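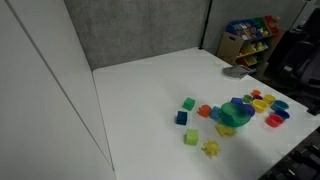
Mixed toys on the white table, shelf with the bins at the back

Little cups, cubes, spiky things - how do you sort a mixed toy table so it stays sorted?
Asked 22 June 2024 in Home & Play Spaces
Viewed 1,344 times

tablecorner

Ok so, quick one, typing this on my break. We have a play corner, big white table, one of those tiered organizers with a wooden frame and colored plastic bins. Blue, green, red, yellow. Looked so good in my head. Every color has a bin, done.

Except by the end of any day the table ends up with everything on it. Nesting cups, cubes, the star thing with the points, shape blocks, a big see-through green bowl that belongs to I don't know what. And then somebody (me) has to put it all away and I have maybe five minutes.

What I tried:

By color. Red with red, yellow with yellow etc. Fast for grown-ups, I'll say that. But then the nesting cups are split over all the bins and nobody can nest them. Kids want the cups TOGETHER, obviously. And where does teal go. Blue? Green? We had an argument about teal. Also we have a purple cup and no purple bin, so purple just sort of lives wherever.

By set. Would love to, but half of this stuff came in a bag from a swap in Nalside and I don't know what the sets were. There are purple things that could be cups or could be part of something else.

One big tub. Did this for a month. Everything small sinks, everything big floats up, kids tip the whole tub out to find one cube. No.

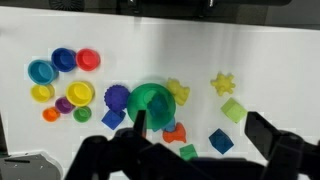

The cups I could live with, they go inside each other and then it's one object. The shapes are what kill me. Some are foam, some are hard plastic, some I honestly can't place. No two the same size. They don't stack, they don't stand up, and the foam ones pick up every crumb in the building. Which gets me to part two, how are you cleaning these? All together in a mesh bag? Wipe each one?? I've got Luvley spray (the kitchen one) but not sure it's ok on foam that kids chew on.

Also there is a yellowish spot on the tabletop near the back, tried a wet cloth, no luck. If anyone knows a fix for white tabletops I'll take it.

Budget is tiny. No label maker. Don't tell me to get a label maker.

Aksel Vigfúsdóttir

Did this for years at the Egilsson center, big room, I'd guess 700 small pieces when I started and a lot more when I left. Going to answer in a rush, sorry for typos.

Stop sorting by color. Color is for the picture on the shelf box. Sort by what a kid does with the thing.

Nesters - cups, bowls, anything that goes in something else. One bin.
Builders - cubes and blocks, anything with a flat side. One bin.
Squishies and odd shapes - stars, animals, gears, all the lumpy stuff. One bin.
Last bin stays EMPTY in the morning. It's the "don't know" bin. Anything you'd stand there thinking about goes in it, and you sort it out once a week when you have time. This is the one that saves you. The thinking is what eats the five minutes, the putting away is quick.

Teal then goes wherever its shape goes and the argument is over. Purple same.

For the cups, nest them before they leave the table. Biggest one down, drop the others in by size, kids are great at this part and will fight to do it. If they don't close up neatly you have two sets mixed. Easy check - two cups the same color but different size usually means the colors repeat in the set. Two cups the same color AND same size means you have strays from a second set. Put the strays in water play or the sandbox and forget about them.

Big bowl. Keep it out! Don't put it in a bin at all. It's your sweep bowl. Someone walks the table, drops the small shapes in, tips it into the right bin. A see-through one is good for this as you can tell from the side if a cube got in with the shapes. We had a Skulent tub for it and you couldn't see a thing in there, I swear there was a block in the bottom of it for a whole summer.

Order matters too. Cups first, they take up most of the table. Then flat-sided stuff. Odd shapes last, by then there's hardly anything left to look through and it goes quick.

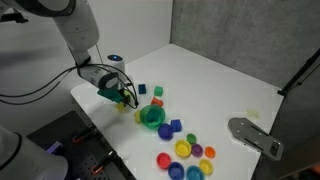 Photo: Play room table, Nalside. Shared by tablecorner

One more on the table itself. Don't let cups and blocks start the day mixed. Put the nesters down the near side and the blocks further back, with a bit of bare table between. They'll mix, fine, but they'll mix slower, and kids who only want cups don't plow through the blocks to get there. I also turn the cups open side up. Upside down, small shapes get hidden under them and you find them at closing time. Open side up you see it right away.

And watch for the flat see-through pieces, pale ones especially. On a white table they vanish. Run your hand across the top at the end, don't trust your eyes. I've thrown out so many with the crumbs. A dark tray or a gray towel under the clear stuff does wonders.

Cleaning:

Hard plastic - mesh laundry bag, top rack, no heated dry. Or a sink of warm water and dish soap, ten minutes, rinse, towel. Cups hold water in the base so shake them, and let them dry NOT nested. Nested wet cups smell by the next day. Learned that one.

Foam - by hand, dish soap, squeeze, rinse, squeeze again, dry on a rack overnight. If it's still damp in the middle it goes back on the rack, not in the bin. When foam starts to crumble or has bite marks in it, trash. Don't be sentimental.

Mystery pieces - press a thumbnail in. Dents, treat as foam. Doesn't dent, treat as plastic.

I wouldn't use a kitchen spray on anything that gets chewed. Read the back of the bottle, and if it says rinse after use on food surfaces then you'd have to rinse every piece anyway, so just use soap.

pennyjar_22

we just do one bin per kid and let them pick lol. works ok. for the stain try baking soda

grout_and_about

Only came in for the stain part. What's the top made of? Makes a difference. If it's laminate or melamine, baking soda and water, make a paste, leave it on ten min, wipe with a soft cloth. Light hand. Do NOT use the white magic sponge type things over and over, they're a very fine sandpaper really, like 2,000 grit, and you'll get a dull patch that grabs dirt faster than before. If it's painted wood then even baking soda can take the shine down, so test underneath first.

If paste does nothing - rubbing alcohol on a cotton ball, dab, don't scrub, kids out of the room. Marker and crayon usually give up at that point. Old food stains, tea, turmeric etc, sometimes just sunlight. Pull the table by a window for a couple days.

If none of it works put a toy on it.

On the toys I'd second Aksel, shape over color. One thing I'd add, pull the really little see-through ones out of the mix completely. The gummy bear types. They look like candy, a toddler WILL eat it or try to. We keep those in a jar with a screw lid up high and they only come out for the big kids, at a table with a grown-up.

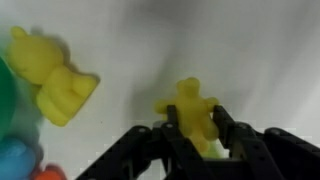 Baldur Snorradóttir: Agree on the jar. Ours used to sit in with the blocks and I kept finding them in pockets, shoes, once in a sandwich. If you're not sure about size, use the toilet paper tube, if it fits through the tube it's not for under threes. Takes two seconds per piece. I'd do the cubes too, some of those are smaller than you think.

tablecorner: oh good call on the tube, doing that tonight. Went with the four bins from Aksel's answer. Nesters, builders, squishies, don't know. Don't know is winning so far. Table is a hand me down, no clue what the top is, will test the paste on the underside first.

Aksel Vigfúsdóttir: Don't know always wins the first week. Give it till July. If the same thing shows up in there three weeks running, give it away.

tablecorner: the spiky star is on thin ice then

pennyjar_22: we lost ours behind the radiator

2 more comments hidden. Log in to reply.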